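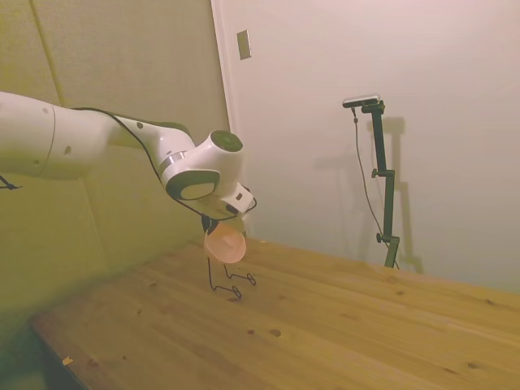
January, 4:10 pm. Fenness trial kit, still on loan from Ulis, who would like us to stop calling it a loan and start calling it a quote.

Spent the afternoon on the rack task. Grip preset 6 is sold as "delicate". Driss Metwally set the release delay to 1000 ms; the brochure suggests 3000, presumably for people with a pension. Log saved as run 1682.

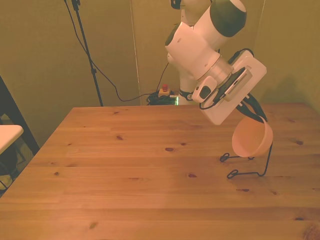
Rim grip above the wire stand, Fenness kit.

Esi Arthur wants the Diltum fingers tried before we sign anything. Fine by me. The manual has one page on fingers and four on the warranty.

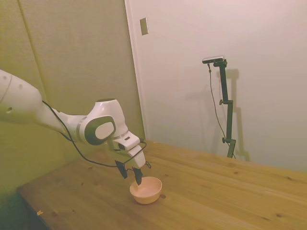 Does the quote cover spare fingers?
Only the first set. After that they come from Ulis at list price, and Ulis hasn't sent the list.

Esi to chase. Leave preset 6 alone until she hears back.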